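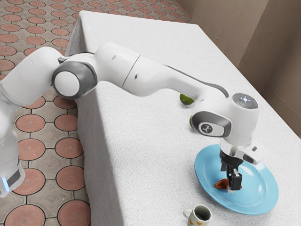

Does covering a dining table with a cloth make it easier for people at the table to hear each other?

A cloth takes the edge off the clatter of plates and cutlery, and diners notice that, but it does little for the noise of other people talking, which is the larger problem in most dining rooms.

Figure 3. Light blue plate and white, finely textured tablecloth on a rectangular table.

4. Table coverings and noise at meals

4.1 Background to this part of the study

The earlier sections dealt with the rooms themselves: ceiling height, floor finish and the spacing of tables. This section deals with the table surface. In both of the halls we studied, Ustow and Murnari, the tables had bare hard tops for most of the year and were covered only for special dinners. Regular diners at both places told us the special dinners were quieter, and several of them put it down to the tablecloths. The special dinners were also smaller, started later and were served at the table instead of from a counter, so the cloths could not be credited on those remarks alone.

We set out to separate the cloth from the occasion. The same meal, served the same way, was eaten on bare tables on some evenings and on covered tables on others. Nothing else in the room was changed on purpose. We were interested in two things: the sharp sounds made when crockery or cutlery meets the table, and how hard diners found it to follow what the person opposite was saying.

4.2 Coverings

Three coverings were compared with the bare table. The first was a plain white woven cloth of the kind used at formal dinners, laid directly on the table top. It was supplied by Jankauskaitė, a linen hire firm, and was laundered between evenings. A light plate and a white cloth of this general kind are seen in Figure 3. The second covering was the same cloth laid over a felt underlay, sold under the name Brelum, cut to the size of the table top and held at the corners with elastic. The third was a wipe-clean coated cloth, included because it was the one kitchen staff said they would be willing to use every day.

The woven cloths were hung with an equal drop on each side. We did not iron them after laying, and some fold lines remained through the evening. Place mats were not used. At Ustow, where mats are normally put out, this meant a small change from usual practice, and some diners remarked on it.

Crockery was kept the same within each hall. Heavy stoneware and thin porcelain sound quite different on a hard surface, and we did not want a change of plates to be mistaken for a change of cloth. The two halls do not use the same crockery, so comparisons in this section are made within a hall and never between the two.

4.3 Procedure

Measurements were made on 20 evenings in each hall, split evenly among the four table conditions. The order was drawn by lot before the first evening. All tables in the room had the same covering on a given evening. We considered mixing covered and bare tables in one sitting, which would have been quicker, but sound from a bare table carries to its neighbours and the conditions would have run into each other.

Sound was recorded in each hall at 6 tables, chosen to take in the walls, the middle of the floor and the end nearest the kitchen. Recording began once most people were seated and continued until plates were cleared. Short sharp sounds were picked out from the recordings by level and rise time, then checked by ear. Chair legs, doors and the serving hatch were removed at this stage. The hatch at Murnari was a nuisance throughout, and a part of each recording made near it had to be discarded.

Diners were asked to fill in a card at the end of the meal. It asked how easy it had been to hear the people at their own table, how noisy the room had been, and whether anything about the meal had bothered them. The card did not mention tablecloths. People who wore hearing aids could say so if they wished.

Before the main evenings we also carried out a simple bench test in the empty hall at Ustow. A dinner fork was dropped from a fixed height on to each covering, 10 times for each, with the recorder at seated ear height. The test was repeated with a side plate set down by hand. The second test was less well controlled than the first, but it is closer to what happens at a meal.

4.4 Results

In the bench test every covering was quieter than the bare table. The woven cloth alone made a modest difference. The cloth over felt made a large one: the dropped fork gave a dull knock with very little of the ringing heard on the hard top. The coated cloth fell between the two. Setting down the side plate gave the same ranking, with more scatter.

The evening recordings followed the bench test in part. Sharp sounds were fewer and softer on covered tables in both halls, and the felt underlay again gave the greatest reduction. The difference between the woven cloth alone and the coated cloth was too small to separate, and their 95 per cent confidence intervals overlapped in both halls. Much of the clatter at a meal turned out to come from cutlery striking plates, and a cloth has no effect on that.

Overall sound level hardly moved. Once the room was full, speech made up nearly all of the sound energy at every table we recorded. Covering the tables adds a little absorbent material to the room, but thin cloth lying flat on a hard surface absorbs very little at the frequencies that matter for speech. The overhang does slightly better, having air on both sides, though the amount of fabric is small compared with a curtained wall.

Answers on the cards were more favourable to the cloths than the recordings would suggest. Diners rated the room as less noisy when the tables were covered, and the effect was clearest with the felt. Ratings of how easy it was to hear others at the table improved only slightly, and at Murnari the improvement could not be told apart from ordinary variation between evenings. Those who reported wearing hearing aids gave the strongest preference for covered tables. Several wrote that sudden clatter was harder to put up with than steady talk.

4.5 Discussion

The two measures do not agree, and we think both are sound. Annoyance at a meal depends on sudden noises as well as on the general level. Removing some of the sudden ones makes the room more comfortable without making speech much clearer. A diner asked whether the room was quieter may well be answering a question about comfort.

Appearance may also have played a part. A table with a white cloth on it looks like a more careful setting, and people may lower their voices in it or judge the room more kindly. Our design could not rule this out. The coated cloth, which had a printed pattern and looked informal, scored a little lower on the cards than the plain woven cloth even though the recordings could not distinguish them, which fits with appearance having some effect. A useful follow-up would be to put the felt under the coated cloth, a combination we did not test.

Practical matters weighed heavily with the staff. Woven cloths stain, have to be sent out and cost money every time they are used. The felt underlay stayed in place well on rectangular tables but crept on the round ones kept for overflow at Ustow. A spill that soaked through to the felt meant taking the table out of use for the evening. Stemmed glasses were also less steady over felt, and staff at both halls raised this before we had asked about it.

For a hall with a fixed budget, the results of Section 3 and those given here point the same way. Money spent on the ceiling reduces the general level, and table coverings do not replace that. Where the ceiling cannot be altered, as in the listed building at Murnari, an underlay is a cheap measure that diners notice. We would suggest trying it first at the tables used by people with hearing loss.

4.6 Limits of this part of the study

Both halls serve an older group than the general public, and the findings may not carry over to a school canteen or a busy restaurant. Attendance varied from evening to evening, and although we adjusted for it, the fullest sittings happened to fall mostly on bare-table evenings at Murnari. The cards were voluntary, and people who left early are under-represented. We did not measure the wear of the felt, which is likely to compress with use and lose some of its effect.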